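12 Dec 2021, Cistmont sim bench

Coffee serving task in the Jarnum kitchen, and finally a fault we can reproduce on demand! Planner says success, mug goes past the counter edge. Joint limits clean, no collision flags, grip force steady the whole way.
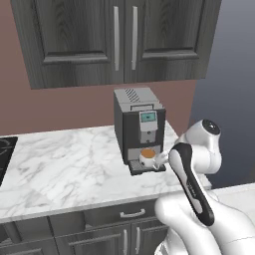
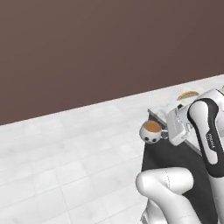
What went wrong

Ran 60 episodes overnight and 6 ended with the mug past the counter edge. All 6 used the kitchen layout rotated 90 degrees, which is a lovely clue. The place target is still read in the old counter frame from the November Estine export, so the arm heads faithfully for a spot that has no counter under it. Love a bug this obedient.

Next

Rebuild the target from the live counter pose. Add a hard stop if there's no surface under the mug at release. Then 4000 steps on the Younis seeds, rotated layouts only. Nothing goes to the real arm until that's clean!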